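Two grippers, six markers, one long weekend

6 April 2020

So I finally did the thing I've been promising Yamuna Venkataraman I would do since before the holidays, and sat down to compare two grippers properly. By properly I mean with a notebook, a fixed set of tries, and no fiddling with the settings halfway through because I felt sorry for the one that was losing. (I fiddled once. More on that below.)

Everything was done in simulation on my home machine. I can't get to the lab right now, and I'm also not convinced I'd have learned a lot more there, at least at this stage. The simulator is Tudilon, which I've been using on and off for a year and which I have complicated feelings about. It's fast, it loads my arm models without complaining, and it once ate an entire evening's worth of logs when I closed the wrong window. Save your logs, people!

The arms are the same model, side by side on a shared stand at the edge of the table. One wears the Cenard gripper and the other wears the Marar. If you haven't run into either, the Cenard is a plain parallel two-finger thing, fingers open, fingers close, off you go. The Marar is also a two-finger design but the tips pivot a little, so they can lie flatter against whatever they're holding. On paper the Marar should be better with anything round. I wanted to know how much better, and whether it was worth the extra hassle of the config file, which is long and badly commented.

For objects I picked markers. I know everybody does blocks first. Blocks are fine, but I've watched so many blocks get picked up that I can't get excited about them anymore, and markers are closer to what I care about anyway. They're skinny, they roll, they end up at silly angles, and if you come down a hair off center they squirt out sideways like a watermelon seed. Also they come in nice colors, which makes it a lot easier to write "teal, bumped purple" in a notebook at eleven at night than "object 4, bumped object 5."

The first real session went to the Cenard. I parked the Marar arm up high so it would stay out of the way, ran the scatter script until I got a layout I liked, and then saved that layout as my starting point for every round after. Same positions, same angles, every single time. That sounds obvious but my first attempt last month used a fresh scatter for each try, and the results were such a soup that I threw them all out.

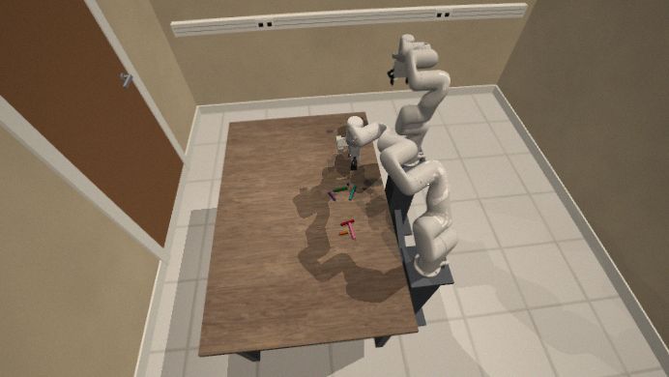
Working down toward the green, teal and purple group. The red, pink and orange ones are the nearer bunch.

I like this layout because it has an easy half and a mean half, or at least I thought it did going in. The far group looked like the mean one to me, with three markers all pointing different ways and not a lot of room for fingers between them. The near group I figured would be a breeze. Wrong! The orange one gave me more trouble than the rest put together, and I still don't fully understand it. My best guess is that the pink one sits right where the outside finger wants to go, so the approach has to be nearly perfect or you knock pink before you've touched orange. Pavithra Gounder, who knows far more about contact models than I do, thinks it's a friction setting. We've been emailing about it for days and neither of us has budged.

Anyway, numbers. I did 70 tries with each gripper, going through the markers in a fixed order and resetting after every pick. A try counted as good if the marker came up off the table and stayed in the fingers through a slow move to one side. Nudging a neighbor was allowed as long as the pick worked, but I wrote it down.

Cenard: 67 good. I was floored. I had been all ready to write a post about how you shouldn't expect much from a simple gripper on round stuff, and there went my post. Nudges were another matter, and that's where it looked a lot less pretty: 32 of the tries moved a neighboring marker. It gets the job done the way I get groceries out of the back of the car, which is to say with some collateral.

Marar: also 67 good, and I checked that twice because it looked like a copy and paste mistake. But only 18 nudges. The pivoting tips don't need to open quite as wide before they come down, so they fit into gaps the Cenard has to shove its way into. You can see it when you slow the playback down, and it's kind of lovely to watch.

Now the fiddling. Partway through the Marar rounds I noticed the tips were doing a tiny flutter right at contact, like they couldn't decide which way to tilt. I bumped the damping on the pivot and it went away. Then I felt guilty, tossed the rounds I'd done so far, and started over with the new value from try one. So the Marar numbers are all from the same setting, but it's a setting I tuned and the Cenard ran on its defaults. Take that however you want. If I get a free evening I'll give the Cenard the same kind of attention and see whether its nudge count drops.

A few things I scribbled down that don't fit anywhere else:

Going in from straight overhead worked better than I expected for both of them. I had a whole fancy angled approach written and ended up commenting it out by Saturday afternoon. All the arm has to do is line the fingers up across the marker, come down, and close. Rotating the wrist to match the marker is ninety percent of the battle, and if your rotation is off, no gripper on earth is going to save you.

Turn your shadows on. I used to run with them off to save a bit of speed, and I'd forgotten how much they help when you're just eyeballing how far the fingers are from the table. The arms do throw a big lumpy blob across the middle of everything, and it lies over part of the markers, so if you're planning to feed a camera view to a color detector that's something to think about. I was reading marker poses straight from the simulator this time, so it made no difference to the results. It will next time, and I'm a little nervous about purple.

Set your home position higher than you think you need. The arm I wasn't using spent the whole session stretched way up by the back wall, and I never had to think about it. In an earlier version I had it folded in close to the stand, which looked much tidier, and the elbows found each other within the first few minutes.

The controller matters more than I gave it credit for. I'm using the Wisteseo package, mostly out of habit, and its default closing speed is really quick. Fine for a block. For a marker it's a flick. I cut it way down for both grippers before I started counting anything, and if you try to repeat any of this and get much worse results, that's the first place I'd look. It's in the hand settings and not the arm settings, which cost me a good hour of staring at the wrong page.

So which one would I pick? If I had to set up a sorting job tomorrow with things lying close together, the Marar, easily. Fewer nudges means you don't have to go back and look again after every pick, and looking again is slow. If the stuff was spread out and I just wanted something that worked without my reading a config file for an evening, I'd take the Cenard and be perfectly happy. I went in with a favorite and came out liking both of them, and that doesn't happen to me a lot with hardware, even the pretend kind.

Yamuna has already written back to say that the whole comparison is useless until I try it with a stack of markers instead of a single layer, and she has a point, though I'd like it on record that she said "useless" and then asked for my layout file in the same message. I've sent it to her. If anybody else wants it, leave a comment and I'll get it to you. It's small.

Next up is the camera version, with the simulator's pose info switched off and the arm having to find the markers for itself. I'm aiming for May, but I also said I was going to do this post in January, so you know what my schedules are worth. I want to run both arms at once too, one on each group of markers, and I have a strong feeling the elbows are going to be a problem again. Pavithra is going to send me her collision settings, and I've promised to try her friction value on the orange one before I say another word about it.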